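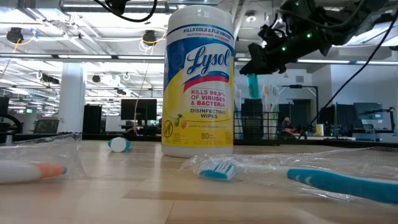
Vol. 12, No. 8

FOR IMMEDIATE RELEASE

Latstead Guest Watch Questions "Anero Clean" Badge on Vacation Rentals
Group asks Hosoda Stays to publish its checklist before charging owners for a sticker

FLASANCOMBE, January – Latstead Guest Watch, a membership group for people who rent short-term lodging, is asking Hosoda Stays to show its work. The booking company announced last month that rental owners in Flasancombe can now display a badge called Anero Clean beside their listings. According to the company's announcement, the badge tells guests a property has met "an elevated standard of bathroom and kitchen hygiene." The announcement does not say what the standard is.

We have asked for it twice. The first reply was a link back to the announcement. The second was a four-page brochure with the word "confidence" in large type on every page and no list of what gets cleaned, how often, or who checks.

"I would love to be told I'm wrong about this," said Hildegard Sauerland, who directs Latstead Guest Watch. "Send me the checklist and I'll read it tonight. If it's a good one, we will say so in the next issue. So far we have been sent a brochure."

What owners are paying for

The badge costs an owner $60 per listing per year. To get it, an owner fills out an online form and uploads photos of the bathroom and kitchen. There is no visit. Hosoda's own help page says that reviews of the photos are "typically completed within minutes," and a photo of a sink can't tell a reviewer what happened in that sink after the last guest checked out.

Benvinda Carvalho owns one rental cottage in Flasancombe and does the turnovers herself. She applied for the badge in order to see what the process involved, and gave us permission to describe it. The form asked whether she used disinfecting products. It did not ask which ones, on which surfaces, or whether she left the surface wet for as long as the label says to. It did not ask how she washes the bedding. It did ask for a credit card.

"I do the job properly and I got the same badge I would have gotten for wiping the counter with a damp sock," Carvalho said. "My listing now looks cleaner than my neighbor's, and she is fussier than I am."

Where we think guests should be careful

Guest Watch does not claim that badged rentals are dirty. We have no evidence that they are any worse than the rest, and we have none that they are better. We do object to a search filter that moves badged properties up the page, above owners who didn't pay. A guest who sorts by "Anero Clean first" may well believe that somebody has been to the house.

Of the comments members sent us about Flasancombe stays over the past year, 74 mentioned cleaning. Most were about hair in drains, sticky remote controls and towels that smelled of storage. This is our mailbag and shouldn't be mistaken for a survey. Still, none of those things would be caught by the form as it stands.

We would also like to see an end to the phrase "hospital-level," which appears in the brochure twice with no explanation. Khang Nghiêm, who handles member complaints for the group, asked Hosoda's press office what it meant and was told it was "directional language."

What we are asking for

Hosoda Stays should publish the full Anero Clean checklist where guests can read it before booking. It should state on the badge itself that no inspection takes place, or else start inspecting. It should take the badge out of its search ranking until one of those is done. Owners who paid on the understanding that there was a real standard behind the sticker should be offered their money back.

Members who have stayed in a badged property, happy or otherwise, are invited to write to us with the month of the stay and what they found. Owners are welcome to write too, and may ask us to leave their names out.

Hosoda Stays was sent a copy of this release at 9 a.m. and had not replied when it went out at 4 p.m.

About Latstead Guest Watch
Latstead Guest Watch is funded by member dues. It takes no advertising and sells no badge.

Press contact: Till Hinrichs, Latstead Guest Watch
Member letters: Lieselotte Hellwig, newsletter desk

###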